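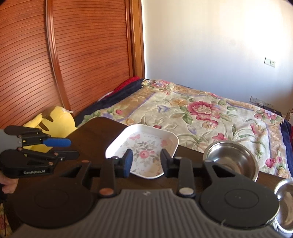
Skeseta Boards > Small Spaces > Dishes, Trays & Serving

3 min read

Search this board Go

Steel bowls and a tray on the bedroom table, where do they live??

trarema_kit
ok quick one, typing on break. We eat in the bedroom half the week, it's the only room with AC. Dark wood table next to the bed, and on it permanently: the white tray with the roses printed in it, plus steel mixing bowls. Kitchen has 6 feet of counter and zero free shelf. Do I give up and let them stay there or find a real spot. Also the bowls scratch?? or the table does. Not sure which

lurnarach57
Let them stay. You use them there, they live there. Done

pots_n_pins
disagree w/ above. Food stuff next to a bed = crumbs in the quilt by day two. Been there. Get a hook on the kitchen door and hang the tray in a cloth bag, bowls on top of fridge

trarema_kit
top of fridge is taken, cereal. Door is glass. But yeah the crumbs, fair

Thibodeaux
First thing, nest the bowls. Two bowls side by side eat up the whole end of the table. Small one in the big one, wide rim on the outside, takes half the room. Put a paper towel between if your worried about scratches. I've got 177 posts on here and I swear half of them say "nest the bowls"

trarema_kit
lol ok. nested
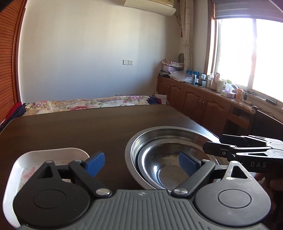 Bowls nested, tray on the left. Bed and window cabinet behind

Thibodeaux
Much better. Now the long cabinet by the window, whats in it?

trarema_kit
winter stuff mostly. And the top is a dumping ground, bottles, jars, folded cloth, those plastic bags. I know I know

pots_n_pins
there's your shelf! Clear out one door of that cabinet. Bags go in a bag, bottles go in a box, bowls + tray go inside where it's dark and dustfree. Still in the same room so you dont have to walk

lurnarach57
Too much work for two bowls and a tray. She'll do it once and by November it's all back on the table

pots_n_pins
speak for yourself

lurnarach57
I am. Did exactly that at my old place, emptied a whole cabinet, bought bins. Lasted a week and a half

gray_shade_gal
What about sun on the jars? If that window gets afternoon light I'd pull anything with oil in it off the top regardless. Roller blind down helps but still. Lost a good bottle of sesame that way

trarema_kit
gets it from 3 on. Blind's usually up bc I like the light. Will move the oil

Thibodeaux
On scratches: steel won't care. Table will. Felt dots on the bottom of the outer bowl, or just set them on a folded dish towel. Printed trays are the thing to baby, no scrubby side of the sponge, the pattern goes. Mine had lemons. Now it has sort of a yellow area

gray_shade_gal
+1 no scrubby. And no dishwasher if it's plastic

pots_n_pins
mine's been thru the dishwasher for years, top rack, fine. Depends on the tray

gray_shade_gal
Well mine warped so

trarema_kit
hand wash then, not risking the roses. Plan for tonite: oil moved, one cabinet door cleared, towel under the bowls meanwhile. Will report back if lurnarach doesn't jinx it

lurnarach57
see you in November

Last reply 09/03/2019
Filed under: bedroom dining, trays, mixing bowls, storage help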